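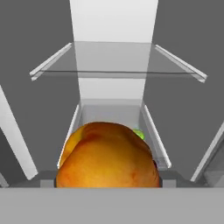

Home > Forums > Shared Kitchens > Policy and Practice

Shelf clearance at Bostance House: request for comment
14 replies | 279 views

mota_residents
The Bostance residents' office proposes to clear the shared refrigerators on the last day of each month at 20:00. Unlabeled food would be discarded. Labeled food would remain for one further week. Comments are invited before the end of July.

northwing_31
I support the proposal in principle. The present arrangement, under which each floor sets its own rules, has led to repeated complaints. I would ask that condiments be exempt. 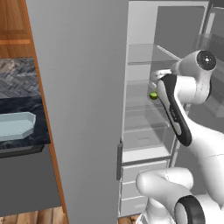 Fruit should also be treated separately. A lemon or an apple cannot reasonably carry a label, and residents on my floor have lost good produce in earlier clearances.

Broverero_Annex
I must disagree with the previous poster. We allowed an exemption for fruit at the Annex and withdrew it after one term. Residents may place produce in a labeled bag. This costs very little and removes any dispute.

northwing_31
The Annex has 29 residents and two kitchens. Conditions there are not comparable with ours. 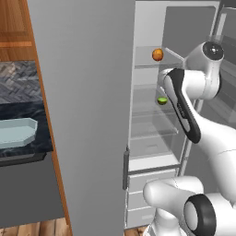

I would accept bags if the office supplied them. I do not accept that loose fruit should be discarded on the same terms as spoiled leftovers.

Rernatum
Could the office confirm whether the notice period applies to residents who are away? The current handbook says nothing on this point.

mota_residents
Absent residents may register by email and their shelf will be left alone. The question of bags has been noted and will be answered in this thread.

3 people found this thread helpful | Share (2)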